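Robotics at Home > Reviews > Simulation software

Otberg Desk Simulator: three weeks with my workshop arm
By Abelardo Ticona
14 shares | 6 comments

I bought the Otberg license in September, before I had finished the real arm in our shared workshop. I wanted to test my reaching code without breaking another gripper.

Installation was easy. The kitchen room comes ready, and you can fill the counter from a library of 2,791 objects. I put many of them close together, a napa cabbage, a boot, a spray bottle, a chameleon, and let the arm come down between them. Long thin things are the difficult part. My planner needed 10 corrections for one branch.

The shading is soft and good enough for me. The manual is weak, and the joint limits are hidden in a second menu. Baltasar Vergara, who shares the bench with me, would prefer a cheaper version with fewer rooms. I would buy it again.

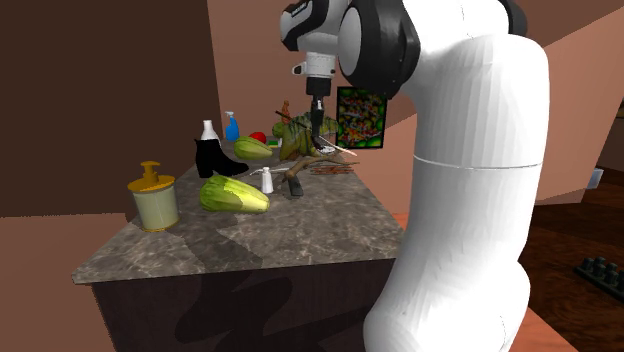 Related reviews
Skondstead servo kit, second version
Travholm bench clamp
Guzmán cable chain for small arms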